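Liste: drustwood-technik
Drucken | Diese Nachricht per E-Mail weiterleiten
Dezember, verfasst von der Arbeitsgruppe Plovside

Betreff: Re: Bedarfsliste zweiter Aufnahmeplatz

Hallo zusammen,

danke für die schnelle Rückfrage, und gleich vorweg: Ich freue mich riesig auf den zweiten Platz! Am ersten wird inzwischen so flüssig gearbeitet, dass man beim Zuschauen sofort selbst die Handschuhe anziehen will. Die alte Mail lasse ich zum Nachlesen stehen, meine Antworten kommen darunter.

> Hallo Plovside,
> wir müssen die Bestellungen fürs nächste Jahr zusammenziehen. In eurem Entwurf stehen 537 Euro für
> »Kleinteile Tisch«. Könnt ihr das bitte aufschlüsseln? Mir ist vor allem nicht klar, warum
> der Tisch neu überlegt werden soll und wieso ihr so viele Handschuhe braucht. Controller und
> Sensorik laufen ja über den großen Topf, die könnt ihr hier weglassen. Und: Reicht ein
> Satz Schreibzeug nicht für beide Plätze?
> Grüße aus der Beschaffung

Der Reihe nach.

1. Tischplatte

Die matte weiße Platte ist für die Schreibaufgaben prima, der Kontrast zu den schwarzen Handschuhen könnte kaum besser sein. Man sieht darauf aber auch jeden Krümel. Die Greiferkamera schaut ganz flach über die Fläche, und dann liegen die dunklen Pünktchen groß im Bild, gleich neben den Fingern. Dazu kommt bei starkem Licht von hinten der Handschatten, der sich breit nach vorne legt. Mein Vorschlag: beim Flemwood-Tisch bleiben, wieder in Weiß und wieder matt, und dazu Mikrofasertücher und einen Handfeger für jeden Platz. Eine graue Platte hatten wir kurz überlegt. Dann wären die beiden Plätze in den Aufnahmen allerdings nicht mehr vergleichbar, und das möchte ich wirklich ungern aufgeben.

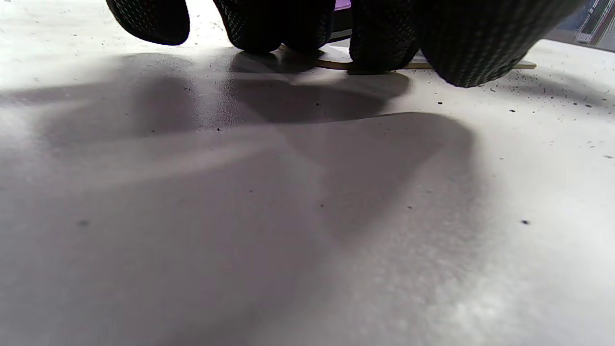 2. Handschuhe

Ja, 40 Paar klingt nach viel. Es sind die dünnen schwarzen in verschiedenen Größen, und sie sind Verbrauchsmaterial. Wer aufnimmt, bekommt ein eigenes Paar, und wenn die Fingerkuppen glatt geworden sind, wird getauscht. Schwerdtfeger gibt uns ab dieser Menge den besseren Preis, damit kommen wir auf rund 100 Euro. Bitte keine hellen Handschuhe als Ersatz annehmen, falls die schwarzen nicht lieferbar sind, dann warten wir lieber.

3. Tafeln, Stifte, Löscher

Ein Satz für beide Plätze reicht leider nicht, es soll ja parallel aufgenommen werden. Pro Platz brauchen wir eine kleine weiße Tafel mit runden Ecken, schwarze Marker und einen lila Löscher mit schwarzem Boden, alles wie gehabt. Für die rollbare Tafel hinter dem Tisch bitte noch farbige Magnete und einen gelben Löscher. Das Schreiben mit Controllern an beiden Händen sieht übrigens viel umständlicher aus, als es sich anfühlt – einen Kreis und dann einen Buchstaben daneben bekommt man nach kurzem Üben gut hin. Kommt vorbei und probiert es aus!

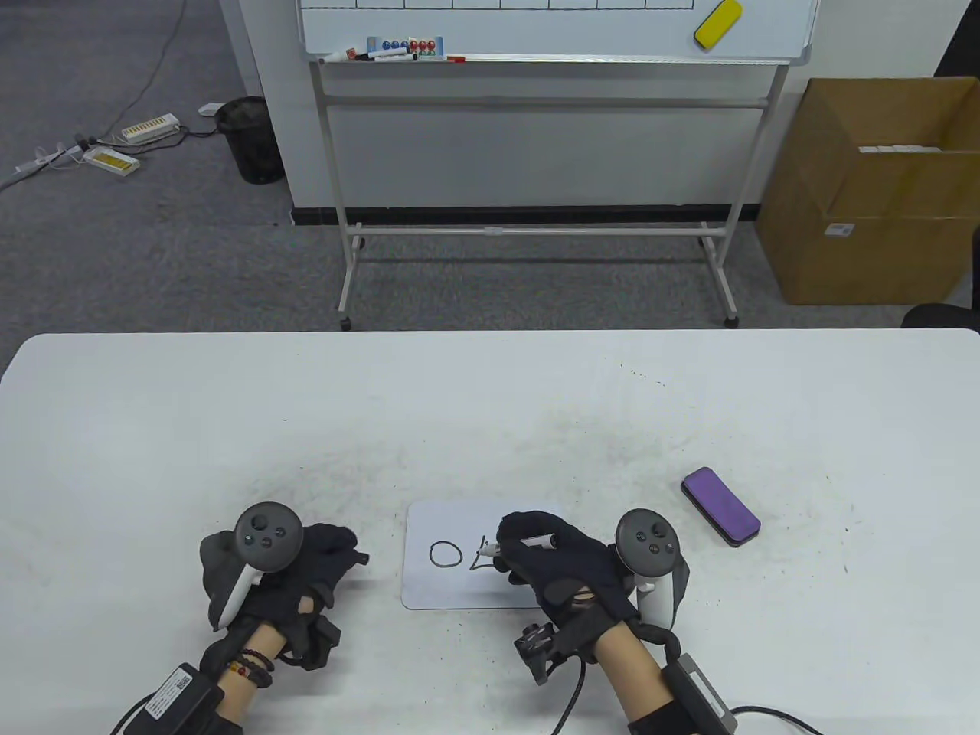 4. Strom und Kabel

Dieser Posten fehlte im Entwurf, mein Fehler. Am Boden liegen jetzt schon Steckdosenleisten und ein ziemliches Knäuel aus grauen und schwarzen Kabeln, und mit dem zweiten Platz wird das nicht weniger. Bitte noch aufnehmen:
- 2 schaltbare Steckdosenleisten
- Kabelkanal für den Teppich, flach
- Klettbinder, ruhig die große Rolle
- Zugentlastung für die Kabel an den Handgelenken, Ausführung egal

Die Summe sollte sich trotzdem halten lassen, wenn wir bei den Markern die Nachfüllsorte nehmen. Die Preise von Schwerdtfeger trage ich in die Tabelle ein, sobald das Angebot da ist.

Offen ist noch, ob der zweite Tisch ans Fenster oder an die Wand kommt. Ich wäre für die Wand – wer etwas dagegen hat, schreibt bitte an die Liste und nicht nur an mich.

Viele Grüße
Arbeitsgruppe Plovside

Das Listenarchiv verwendet Cookies, um Ihre Anmeldung zu speichern. Mit der weiteren Nutzung stimmen Sie dem zu.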